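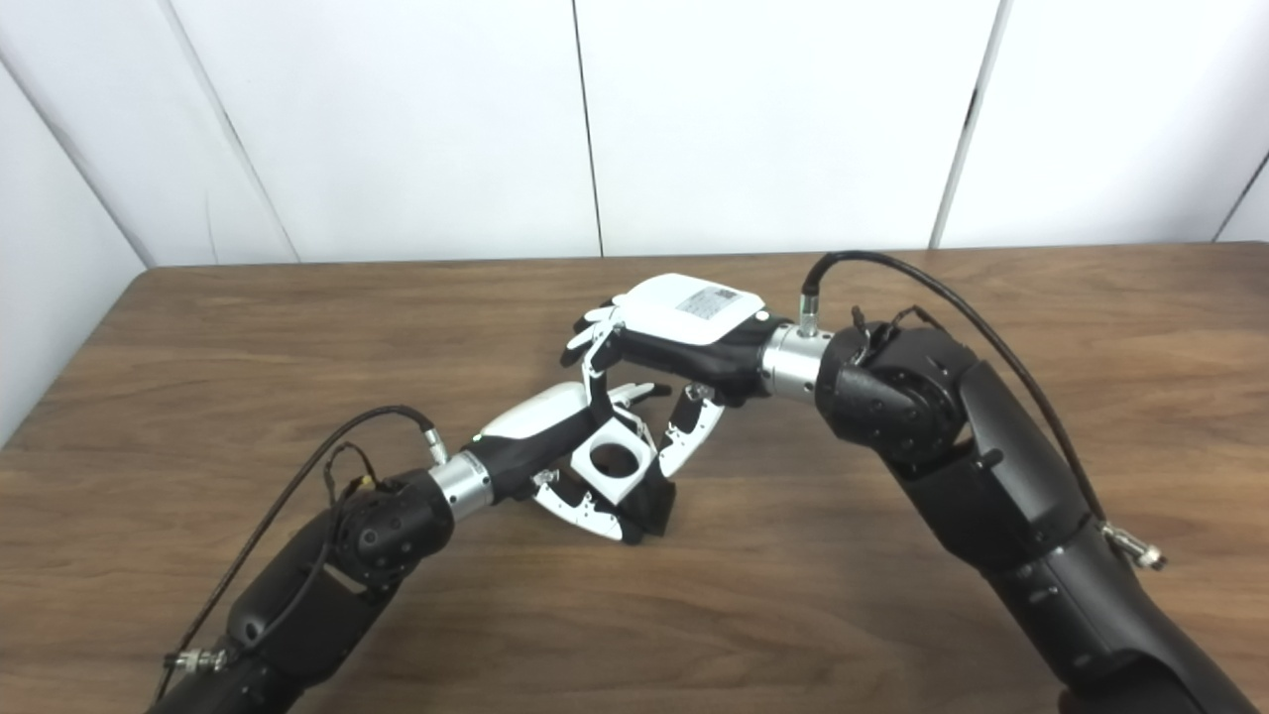
Reviewed by Ishbel Kinnear | Home & Garden | 2 comments

I've gone through a silly number of kitchen scales over the years, and the Gronia is the first one I've wanted to write about. I bake bread most mornings before 7 and my old scale had started drifting by a few grams mid-pour, so when Cengiz Kocabaş (he runs the Drinuvero baking forum) posted that he'd switched, I ordered one that same night!

First off, it's fast. You tare it and it's ready, no blinking dashes while your honey keeps running out of the jar. My usual loaf takes 450 grams of flour and I can hit that dead on with a scoop in one hand and the phone in the other. I weighed a full batch of dough at 783 grams, took it off, put it back, and got 783 again. My last scale never managed that.

The buttons are proper buttons. I love this. Touch panels and doughy fingers do not get along, and these have a nice firm click — you can feel it through a dish towel. It wipes clean in a second too.

Gripes? Two. The auto shutoff is too eager, so if you stop to hunt for the salt you may lose your number. And the display gets hidden under a wide bowl, which the Eren scale I had before handled better with its pull-out screen. I've started using a narrower bowl and it's been fine.

It runs on two AAA batteries, and I'm still on the first pair after starting in June. Mine came from Grarent, well packed and quick to arrive. Next I'm trying it on macarons — wish me luck, my last tray was a puddle.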